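Hemeo Service Desk
Case record: carriage overstated on nested items
Customer: Vumwood Stationery and Gift Packaging
Product: Hemeo Stock and Despatch, hosted
Raised by: Leanne Mottram, Despatch Office, Vumwood
Assigned to: Siu-fong Kwok, Application Support
Opened: February 16, 2022
Priority: Normal, raised to High on review
Status: Resolved, closure agreed with customer

Summary as submitted

Since the catalogue import was completed, the despatch module has been quoting carriage at a higher band than expected on certain orders. The orders concerned all contain presentation boxes. Orders containing only envelopes, tissue or card are quoted correctly. The customer's staff have been correcting the band by hand before booking collection, and have asked that the fault be treated as affecting trade accounts as well as the web shop.

Initial response, Siu-fong Kwok

Thank you for your report. I have reproduced the higher quotation on the training copy of your system using one of the order references supplied. Before the matter can be taken further, I should be grateful for the following: the name of the import file used, the carriage profile selected at despatch, and confirmation of whether any member of staff has edited the item records since the import. Please do not alter any further records until we have replied, as the audit trail is needed in its present state.

Customer reply, Leanne Mottram

The import file was the final one prepared by Mr Kwok of your implementation team, and we have kept a copy. The carriage profile is Ho Parcels Standard in every case. I have asked in the office and in the warehouse, and item records have been opened to look at them but no one recalls saving a change. I have attached the manual correction sheet kept at the packing bench. It is not complete for the early part of the month, when we believed the carrier had changed its bands and did not query the quotations.

Support note, Siu-fong Kwok

Carriage profile checked against the current Ho tariff held in the system. Bands and break points agree. Surcharges are off, which is right for this customer. The profile was reloaded on the training copy in case the stored version had been damaged, and the same order was quoted again. No change in the result. The tariff is therefore excluded as a cause.

Support note, Siu-fong Kwok

Order lines examined individually. The weight is correct on every line. The volume is not. On each affected line the volume held is 2 times that obtained by multiplying out the outside dimensions shown on the item screen. As the screen shows the correct dimensions and the quotation uses the stored volume, staff looking at the item would have had no means of seeing the error. Passed to Chi-keung Kwok, who prepared the import, for comment.

Internal comment, Chi-keung Kwok

The legacy catalogue from Nellano held around 3,000 item records. In that system a box with a separate lid was entered as a parent item with a component for the lid and another for the base, and each component carried the full outside dimensions of the closed box. Our import routine adds up component volumes where components are present and writes the total to the parent. For most kits that is the correct treatment, as the parts travel side by side. For a box that is despatched closed or nested it is plainly wrong. The condition was not tested, as the sample file supplied before the import contained no items of this type. I accept that the question should have been asked at the planning stage and I have added it to the import checklist.

Support note, Siu-fong Kwok

Report written to list all parent items with exactly 2 components, a stored volume differing from the calculated volume, and a stock group beginning with PB. The report returns 67 records. The list has been sent to the customer for checking against the shelves. No records will be altered until the list has been returned and approved in writing.

Customer reply, Leanne Mottram

I have been through the list with the warehouse. We agree with it, apart from the following observations, which we should like recorded.

The hinged document cases are on the list. They were entered by Nellano as lid and base although they are a single piece. The volume needs correcting in the same way, but we would ask that the components be removed altogether, as they cause a second picking line to print.

The wide hat boxes are on the list and should be. They are however sometimes sent to trade customers with lids and bases in separate stacks. We should prefer the standard quotation to be for the closed box and will deal with the exceptions ourselves.

One colour of the small shirt box is missing from the list, although the other colours are there. The warehouse has checked the bin and it is the same article from the same supplier.

Support note, Siu-fong Kwok

The missing colour was found under stock group BP, a keying error carried over from the legacy catalogue. It has been moved to the correct group and will be included in the correction. A wider search for stock groups with reversed letters found no others. The observations on hat boxes and document cases are noted and accepted.

Workaround issued to customer

Until the correction is applied, the following procedure should be used for any order containing a presentation box.

Open the order at the despatch stage and select Review Measurements.
Tick Override Volume on the affected line only.
Enter the length, width and depth of the closed box as shown on the item screen.
Select Recalculate and confirm that the volume in the footer has changed.
Enter this case reference in the reason field and book the collection as usual.

The override applies to the order and is not written back to the item. Trade orders released in bulk must be taken out of the batch before the override can be used. Staff without the despatch supervisor role will find the tick box greyed out, in which case the order should be passed to a supervisor. The role should not be granted to additional users for this purpose.

Review, Shu-fen Tam, Service Manager

I have reviewed this case at the customer's request. The fault leads to incorrect charges being presented to the customer's own buyers, and it ought to have been classed as High from the outset. The priority has been amended. I have also asked that the correction be run outside the customer's packing hours, and that a full copy of the item table be taken beforehand and kept until closure. The matter of any refund due to buyers on the web shop is for Vumwood to decide. We will supply a list of affected orders on request, showing the band quoted and the band which should have applied.

Support note, Siu-fong Kwok

Correction script tested on the training copy. Stored volumes now agree with the outside dimensions for all listed items and for the shirt box added later. Components have been retained for stock counting except on the document cases. A small difference was seen on the octagonal boxes, where the system uses the enclosing rectangle. This is the intended behaviour and agrees with the carrier's own rule.

Support note, Siu-fong Kwok

Correction applied to the live system overnight. The original order was quoted again and came out in the expected band. A selection of mixed orders was then quoted, including one with a kit whose parts do travel separately, and the component volumes on that kit were still added up as they should be. The override tick box remains available but should no longer be needed for this purpose.

Customer reply, Leanne Mottram

We have worked through the morning's orders without making a correction. Could you please confirm two matters before we close. First, whether a new box entered by our own staff will be given the right volume. Secondly, whether the item notes can carry a picture, as Muireann Ó Dálaigh in our buying office enters the new lines and would find it helpful to show how each article is put together.

Support reply, Siu-fong Kwok

New items entered through the item screen are not affected, provided that the field Volume Basis is set to Closed or Nested. The default on your system is now Closed for all PB stock groups. The field may be changed by any user with buying permissions, and changes are recorded in the audit trail. Pictures may be added under the Notes tab. They are held with the item and are not sent to the web shop unless the Publish box is ticked.

Customer reply, Leanne Mottram

Thank you. Muireann has tried the Notes tab and has asked that her guidance for new lines be kept on the case, as it was written with your reply in mind. Her text follows. We are content for the case to be closed.

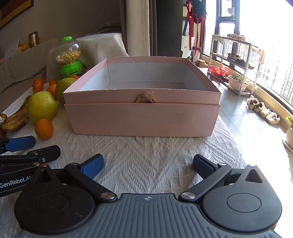 Volume Basis is to be completed for every new box before the item is released to despatch, and the dimensions entered are to be those of the outer part. Where the article is supplied as separate sections, the buyer is to check whether one fits within another and select Nested where it does. With the lid off the pink box, the white-lined upper section can be seen resting inside the lower outer part, so the inner section must not be measured as a second parcel. The small beige ribbon bow at the front, where the sections meet, is to be entered under Trimmings and left out of the depth. Questions on the choice of basis should be sent to the buying office before the record is saved. Any record already saved with the wrong basis should be reported to despatch so that open orders can be quoted again.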